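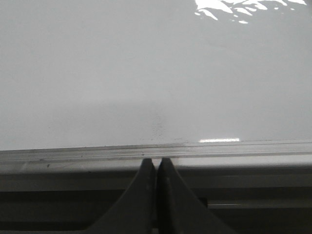

An afternoon at the Virevside shared workshop open day

I'd been meaning to get over to Virevside for ages, and the October open day finally gave me the push. It's a members' workshop in an old dairy, up a ramp behind the bus garage, and on Saturday they had the big doors open and the kettle on. I planned to stay an hour. I left when they started sweeping up!

Downstairs is wood and bikes, all very nice, but I'd come for the upper floor, where a small group is building a robot arm they call Brerkel. It has taken them 21 months of evenings so far, on a budget that would barely cover a decent sofa. The running total is chalked up by the stairs, and on Saturday it stood at £1,928, including one motor that arrived dead and a replacement that arrived late.

The gripper was the part I liked best. Two dark grey fingers, each sweeping out wide at the bottom like a fin and coming up to a blunt, rounded tip, with a straight inner edge where they face each other. Nearly closed, they leave only a sliver of a gap. I was told these are the fifth pair. The first four were straight and boxy and kept knocking into whatever was next to the thing they were after.

The glossy white work surface with the grooved rail along its front edge gets plenty of talk too. It shines like anything under the overhead lights, and the glare gives the camera at the wrist a hard time. One member wants to cover the lot in matt film, another wants to leave it and teach the software to cope. I'm with the second camp, though I don't have to write the code.

The software is called Nokoveo, named after a typing mistake that stuck. You show it a movement by hand, it plays the movement back, and then you nudge it until it behaves. They let visitors have a go with foam blocks. My first try missed by a thumb's width, my second pushed the block over, and my third got it into the tray — I may have cheered.

There was a short talk at three in the side room. Best bit: the 38 failed wrist brackets, all kept in a crate and passed round the seats so we could see where each one had cracked. The talk ran over and the questions ran over even more.

If you're going to the next one, parking is hopeless, so take the bus. The Deschamps café on the corner does a very good cheese toastie and shuts at four. Entry to the workshop is free, tea is 50p, and the upper floor gets chilly once the doors have been open a while. Bring a jumper.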